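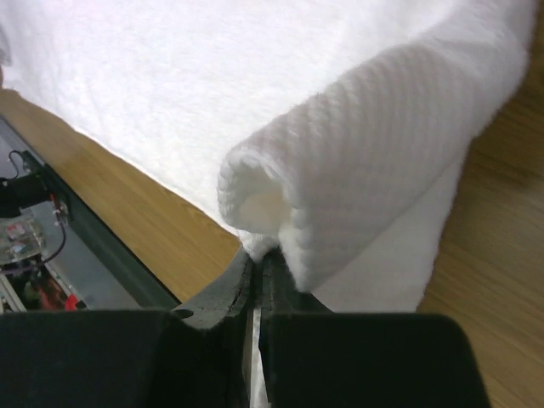

A white terry towel, folded over on itself. Most of the old home treatments need little else.

Steam, Salt and a Hot Onion

Friday, just after seven in the morning, and the waiting room at Adirus is full already. Twelve chairs, all taken. A man asleep with his hat on his knee. Somebody's grandmother peeling an orange. The smell is cloves first, then something underneath it, bitter, like wet bark.

I came about my ears. Well, I came to write about ears, and then had a cold on the flight over, so both.

Houda Lamrani has run the clinic for longer than she wants printed. She trained as a pharmacist, worked behind a counter, got restless. Went back to her aunt's village and started writing down what the older women did for colds, bad sleep, sore joints, babies who wouldn't settle. The notebooks are on a shelf over her desk. 1261 entries so far, numbered in red pen. Some are one line. "Onion, warm, in a sock." That's entry 2.

"People laugh at the sock," she says. "Then they have an earache at three in the morning and they call me."

Does it work? Depends who you ask and what you mean by work. Warmth on a sore ear feels good, any doctor will tell you that. The onion part is harder. Lamrani doesn't claim it kills anything. She says it holds heat and it's in every kitchen. She also sends people straight to the hospital if there's fever, or fluid, or a stiff neck, and there's a sign on the wall saying so in three languages.

That sign was Ayman Nasrallah's idea. He's the physician who comes in two mornings a week, and he was not a fan at first. Told me he took the job to keep an eye on the place. Now he argues with Lamrani over lunch, mostly about doses. He wants grams. She has handfuls.

"A handful of thyme is fine," he says. "A handful of wormwood, I'd like to know whose hand."

Fair point. They bought a scale in August.

The treatment most people come for is steam. Small room at the back, a bench, a basin on a low stool. Eucalyptus and thyme, the basin set well back from your knees, a cloth over the head. You breath in through the nose, out through the mouth, stop if you feel dizzy. Marwa Shehata looks after it and she is strict. No kids in there, ever. She worked on a burns ward and has opinions about steam and small children. No one with bad asthma either, not without Nasrallah saying yes.

I lasted the full session. Nose cleared for maybe an hour, then it was back to how it was. Slept well that night, for what it's worth, but I'd been up since four.

Then there's the salt room, newer, and the one that causes arguments. Walls packed with it. You sit in a deck chair and wait. Bautista Cisternas, who built it, is a carpenter by trade and cheerful about not knowing why anyone likes it. He got the salt from a supplier called Ullirach, 1000 kilos, and carried most of it up the stairs himself. Nasrallah calls it a nice quiet place to sit down. Lamrani shrugs. People ask for it.

The history goes back further than I expected. Mostafa Filali keeps a secondhand bookshop across the street, Aydoğan, named for the man who sold it to him, and he has a household manual he let me look through at the counter. Clean hands, no coffee. The flyleaf is signed and dated 1776. Half the remedies in it are on Lamrani's shelf in some form - the honey, the vinegar cloths, the barley water. The other half would put you in the ground. There's a page on mercury I read twice.

Filali likes to bring that page up when customers tell him old means safe. He still takes barley water himself, every evening, with lemon.

Back at the clinic the morning rush was thining out. The man with the hat had gone in. Lamrani was on the phone telling someone no, not garlic, not inside the ear, never inside the ear, come in and let the doctor look at it. She hung up and wrote something in the notebook.

New entry, I asked?

Correction to an old one. She does those in pencil.

Steam sessions are mornings only, walk in, bring your own towel. The salt room you have to book.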